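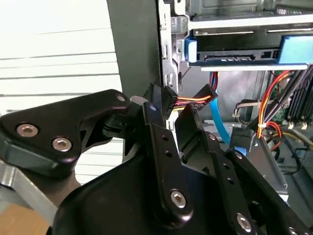 Inside the Desktop: Power Cables and Drive Bays

Skedine is a small repair bench on the second floor of the Navard building, open from September to June. We take in desktop computers that offices have stopped using, go through them, and pass them on to people who need one. Last year 186 machines left the bench in working order. The gallery page is for anyone who has never had the side panel off a computer and would like to know what the parts are before they try.

SATA power connector
A flat black plug on red, yellow and black wires, with a second plug farther along the same cable. The second one is for another drive and can be left hanging if there is only one – just tuck it away from the fans.

More pictures from the bench will be added in December. Until then, a few notes on the same part of the job.

Before opening the case
Shut the computer down, switch off the power supply at the back and pull the cord. Hold the power button in for a few seconds. Lay the case on its side on a clear table.

Fitting the plug
The socket on the drive is L-shaped, and so is the slot in the plug, so it goes in one way only. Line it up and push straight. Hold the plug by its body and leave the wires alone. The plastic around the contacts is thin, and a plug rocked from side to side can crack the drive's socket.

Data cable
This is the narrower of the two connections on a SATA drive, and it runs to the motherboard. Some have a small metal clip that has to be pressed before the cable will come out.

Metal edges
The chassis has punched slots and tabs, and on cheaper cases the edges are sharp. Keep cables from rubbing against them. We keep 3 sizes of cable tie in the drawer and use the smallest for this.

Screws
We sort them into jars by thread. There are more than 2,000 by now, mostly from cases that went for scrap – ask before buying any.

The bench is open from 4 p.m. to 7 p.m. Come in by the Grīnberga entrance and take the stairs on the left.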